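4. Returned garments and the markdown calendar

4.1 Setting

The stores in this part of the study belong to Totari, a mid-price clothing chain that sells women's and men's wear in the Rurine district and in the town of Malik. All 7 stores follow one markdown calendar, which the head office sets before the season begins. The summer sale opens in July with a first cut on selected lines. A second, deeper cut follows on whatever is left. Stores may not change the dates, but they may choose which rails stand at the front and how sale goods are sorted.

Section 3 dealt with shoppers who wait for the second cut and risk losing their size. This section looks at a smaller flow of goods that affects the same choice: garments bought at full price or at the first cut, then brought back while the sale is still running. A returned dress in a common size can fill a gap on the rail. It can also come back too late to be sold at all, in which case the store carries the cost of the return and gets nothing for it.

4.2 Data

We recorded 1,727 returned garments over the sale period. Each was logged at the till with its style number, size, price paid, and reason for return where the shopper gave one. Items sent by mail went to the Tovden warehouse and were logged there in the same way. Shoes, bags and swimwear were left out, as the chain has separate rules for them. We also left out exchanges made on the spot for another size of the same style, which leave the store with the same number of pieces as before.

The till log does not say when a garment went back on the rail. To get that step we tagged 350 of the returned pieces by hand and had floor staff scan them at three points: on leaving the counter, after checking and pressing, and on reaching the sales floor. The tagged group covers every store but leans toward dresses and light jackets, which were the bulk of the stock at the time. Knitwear is thin in this group and we draw few conclusions about it.

4.3 Where the time goes

Most of the delay came before anyone looked at the garment. Returned pieces were hung on a holding rail behind the counter and stayed there until a staff member had a free spell, and during the first days of the sale free spells were rare. Checking and pressing took little time once started. The last step, carrying the piece to its rail, was quick in the smaller stores and slower in the large Malik store, where the sale floor is one level above the counter.

Price changes added a second delay. A garment returned after the second cut needed a new ticket, and ticket guns were shared between departments. In the Rurine stores some pieces went back out with the old ticket and were corrected at the till. Shoppers who asked got the lower price, but a shopper who saw only the old ticket had no reason to ask. We think this is one cause of the slow resale of returned jackets, though the till log cannot show it directly.

Mailed returns fared worst. Tovden sorts them by style before sending them out to stores, and a style with few returns can wait for a full carton. Several cartons of summer dresses reached the stores when the rails had already been given over to fall coats.

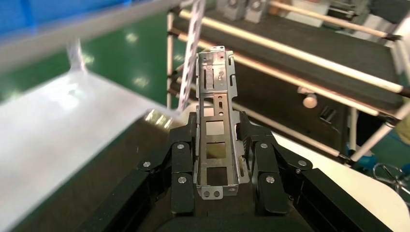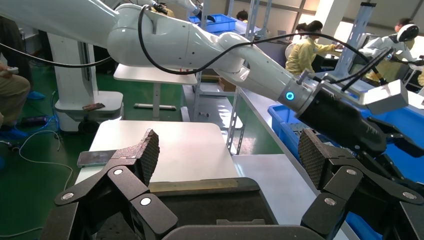
Figure 4. Robotic grippers. First picture: a bent sheet-metal bracket held upright between two black fingers. Second picture: a white robotic arm with a black gripper at its end, and part of another gripper in the foreground.

4.4 Handling by hand

Sorting, checking and folding of returns was manual work at every site in our sample, and labor was the largest single cost we could attach to a returned garment. Store managers asked us more than once if that could change in the near term. We can only point to the difference in the goods. A steel part such as the bracket in the first picture of Figure 4 keeps its shape, and its slots and punched holes stay where they are from one piece to the next. A viscose dress taken out of a mailing bag has a new shape each time, may be inside out, and has to be opened up before a stain or a pulled thread can be found. For this reason the cost model in Section 5 treats handling as staff time only.

The model uses one wage rate for all stores and a higher one for Tovden, where evening shifts are common. It takes the time per garment from the tagged group, with knitwear given the same value as dresses. Pressing is charged only where the scan record shows it was done, and holding time on the rail behind the counter is counted as lost selling days with no labor cost attached.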